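Hemden teardown set: notes on the desktop units

Version 7, maintained by Marcelino Portela

Contents

The set covers the interiors of desktop computers stripped for parts at the Womari workshop. It holds 788 pictures of 30 units. Each unit has its own folder, numbered in order of arrival, with a plain text parts list beside the pictures. Laptops are kept separately in the Tula set.

Parts list

One line per part, in this order: board, processor, memory, drives, power leads, data leads, fans. A part that cannot be identified is entered as "unknown" and left for a second check. 116 lines still have that entry, most of them small chips and board connectors.

Colours are written as seen. Lead colour is not used to infer voltage or maker.

State of the units

Side panel off. Leads may be still attached or hanging free, and the list gives one or the other for each. Cable ties are left in place until the drive has been logged.

Sample, unit 30: green board with the processor in its socket, two black memory slots below it, black hard drive upright in a grey metal cage, blue SATA cable and power connector attached to the drive.
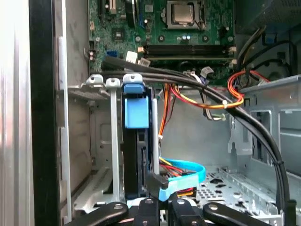

Known problems

Folders 7 and 16 share a parts list. Serial numbers were removed in July and the old Seo index no longer matches.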